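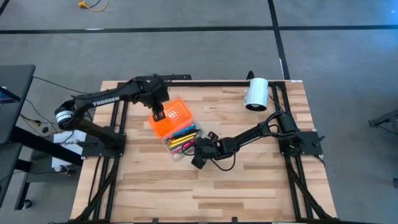 Somebody from the bench upstairs read my March notes and wrote back that I was wasting my time sorting markers by color, they'd only be jumbled again inside a week, and why not just throw the lot in a mug like everyone else does. Signed only "Drirkby side," so I can't even go argue in person!

Well, I've thought about it, and I still like the box.

7/12/25

Pen day. I started with the drawer under the Pellano cabinet and it was worse than I remembered (I found a dried-out glue stick, two rulers, and a key that fits nothing). I tested every marker on scrap paper - a short squiggle, wait, then a second squiggle. If the second one came out scratchy it went in the trash. I kept 31, which is plenty for us and the Dwivedi bench together, and the extras went in a zip bag on the second shelf.

The box with the orange lid and the clear tray is staying on the butcher-block table. Blue and teal go nearest the lid, then black, then yellow, then the pinks at the far end. I know black in the middle looks odd but it's the one I grab most and I like reaching for the middle. Please put them back that way. If you're in a hurry, at least get the black ones right and I'll do the rest.

About the mug idea: we did try it, for most of the spring. Tall pens tip a light mug over, the caps end up at the bottom, and you have to pull out half of them to find the pink. Also people drink out of mugs. The white one is for coffee, or for nothing, and I'd like it to stay that way.

Things I still want to do:
- label the tray ends with tape, small letters
- order refills from Flenovia, mostly black (they sell them loose now, so no more buying a whole set for one color)
- find out if the lid can come off the hinge for washing, I didn't want to force it
- wipe the table with oil, the pale strips show every ink mark

Left to do on the paper side: the scrap pile is down to roughly 1000 sheets and I'm cutting those in half, so we get 2000 small ones for tests. Cutter is on the windowsill, blade is new, watch your thumbs.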